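Down Jacket Repair Desk Returns to Brekela

By Gemma Rudd
January
2 min read

The winter repair desk at Brekela reopens Tuesday at 9 a.m. with a fixed price of $25 for resealing one seam on a down jacket. Last winter the desk took in 43 jackets. Lyle Begay, who runs the bench, asks owners to check their jackets at home first. Lay the jacket flat on a bed, pinch each stitched seam and lift it slightly. Down that leaks through the needle holes will show along the fold. Mark any leaking spot with a loose thread. Tape leaves glue on nylon and adds time to the job.
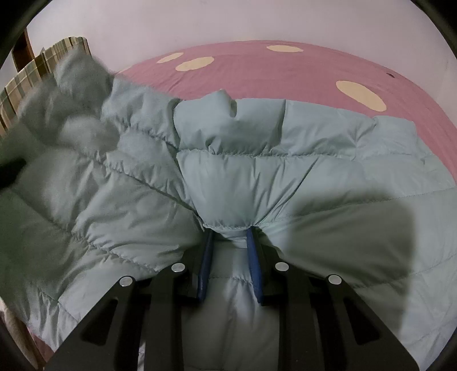 Drop-off and washing

Jackets must be clean and fully dry. The desk does not wash down. Zippers and cuffs are priced separately by Oanh Huỳnh at the counter.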